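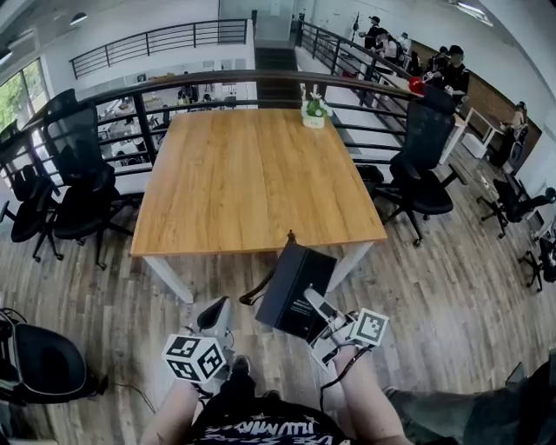
My sister reckons I should have given notice in August and saved myself the bother. She may have a point. Two months of paying for a desk in Drinden that I sat at, what, one morning a week? And the train on top. But I'd told myself I was a person who goes out to work now, so I kept going.

Anyway. This is the post about working from home again, which a few of you asked for after the last one. Written quickly as I have a Trundix deadline at 2 and haven't had lunch.

The good bits first. Proper tea. My own chair, which is ugly and has a cushion tied on with string but my back likes it. Washing on the line by nine. I can read drafts out loud without feeling daft, and I've caught so many clunky sentences that way. Did a whole 4,000 word guide for Brabec last week, mostly in slippers, mostly muttering.

The bad bits. The fridge. The post. The neighbour's extension, which has been nearly finished since spring. And I don't stop. At the shared place people started putting coats on and you sort of went with them. At home it gets to seven and I'm still fiddling with a heading nobody asked me to fiddle with, dinner not even thought about.

So I've got some rules. Not very strict ones.

Shoes on to start. Sounds silly, works for me. Slippers allowed after lunch (see above, I have already broken this).

Emails at ten and again at three. Not before ten. I used to look in bed and then I'd be cross before I'd even got up.

A walk at the end, round the block, 15 minutes, and the laptop goes in the drawer before I leave the house. If it's on the table when I get back I'll open it, I know I will.

Nothing on a Sunday. This one is hard. Last weekend I did "just the invoices" and it was dark when I looked up.

I also tried Usero for tracking hours, lots of coloured blocks, very pretty. Gave up after 13 days. I was spending more time naming the blocks than doing the work in them – back to a notebook and a biro.

What I do miss is the chat. Not the big talks, just someone moaning about the rain while the kettle goes. I've started ringing a friend on Tuesdays while we both do our admin, barely talking, and it defintely helps. Might try the library one morning a week too, it's free and the heating is better than mine.

Still not sure about winter. The back room gets cold by four and I can't justify having the radiators on all day for one person and a laptop. Someone said heated blanket. Someone else said just wear a hat. If you've got a thing that works put it in the comments, preferably somthing under twenty quid.

Right, lunch. Toast again.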